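**Progress report, second period: handling rules for soft-finger grippers**
Submitted by Wolfram Strobel, Jandska project

The work plan for this period had three items: a written handling standard for teams that record manipulation data with compliant fingers, an inspection routine for the fingers themselves, and a trial of both on a two-arm bench. The first two are complete. The trial is running and will close in September.

## 1. Handling standard

Version 2 of the standard is nine pages, down from 20. Most of the reduction came from removing text copied from the Verschueren arm manual. Operators have that manual at the bench and do not need it twice. The remaining rules cover grasp approach, holding, handover between arms and end of session. 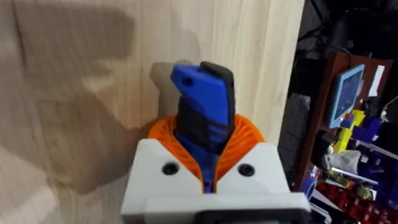

Holding rules took the most drafting time. Version 1 said only that an object must be "held securely", and two reviewers read that in opposite ways. The new text requires the object to be supported by the ribbed part of the finger and to stay clear of the screw heads and screw holes in the housing. With handle-shaped objects, such as the blue and black piece held upright in the orange finger, the operator also notes which face the ribs bear on. Grooved and smooth faces are logged under separate codes. A grasp that cannot be assigned a code is repeated, and the first attempt is kept in the record with a reject flag.

## 2. Inspection of fingers

Fingers are inspected at the start of each session and again after every 200 grasps. The check covers splits between ribs, loss of shape at the tip and looseness in the mount. A finger is replaced at 1,000 grasps whatever its condition. This limit is conservative -- no finger in the Sketo batch has failed before it -- and we propose to review it once the trial data are in.

The log now holds 2,340 grasps. Entries made before the face codes were introduced have been marked and will not be used in the wear analysis.

## 3. Two-arm trial

Ruben Prins is running the trial with the general-purpose object set. The main question is whether the clearance rules can be followed without slowing the operator. They require that:

- only one arm closes on an object at a time, except during a declared handover;
- cables are routed so that they do not come between finger and object;
- fingertips may touch the table during a low grasp, but may not be dragged across it;
- objects not in use stay on the table only if they are listed in the session sheet.

The third rule was rewritten during this period. Version 1 banned all table contact, and this ruled out most grasps on objects lying flat. In the low grasp below, the blue handle-like piece lies on its side and a fingertip presses on the wood next to it, as the rule now permits. The bowl of toy vegetables and the green ring are listed items. 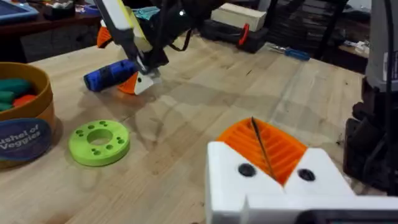 ## 4. Open points

The Gelaron replacement fingers have not been delivered. Until they are, wear results apply to one finger type only. The session sheet also needs a field for cable checks; at present these are written in the margin.

No change to the budget is requested.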